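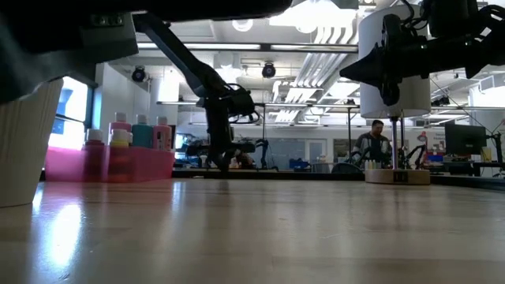

Paint caddy and ribbed cup on the big table.

May 2022, paint corner notes

Finally got the squeeze bottles into one tray and I'm so pleased with it! Since January they had been living in a drawer on their sides, and every time I wanted teal I found three other colors first. Now they stand up, caps on top, tall ones at the back and short ones in front, and you can grab one without knocking over the rest. Upendo Lukumay found the tray at Sutetholm (she bought the last one, sorry, everybody).

Mixed the first Vaher swatches this morning. 200 ml of base, 40 ml of the pink, stirred slowly. Lovely warm color on card, a bit chalky on the Dirine board. Second try with 140 ml of base is much closer to what Birthe Vestergaard wants for the shade samples, and it spreads like a dream.

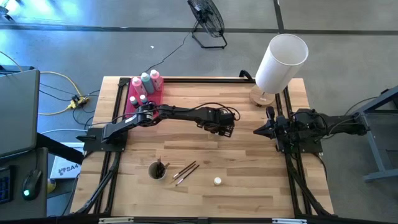

The table itself is holding up beautifully. I oiled it twice before we started and the strips still show all their different browns. Please keep putting card under anything with the cap off! I'd like it to stay this nice through the whole Flellaveck order, and that's over 1000 tags.

Next up, the lamp shades. Birthe wants a wash that fades out toward the top, and I think it can be done in one coat if the brush is soft enough.

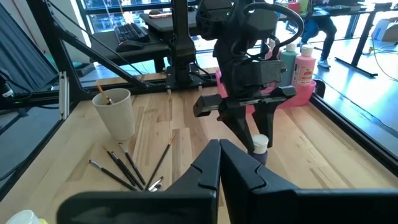
Brushes are the next thing to sort. We have plenty and they're good ones, but the long and short ones are all mixed together. Only one was standing in the cup and the others were fanned out on the wood in front of it, black handles mostly, with a skinny reddish-brown one that I want to try for the edges. I'm going to give the short ones a second cup. Upendo, do you have a spare?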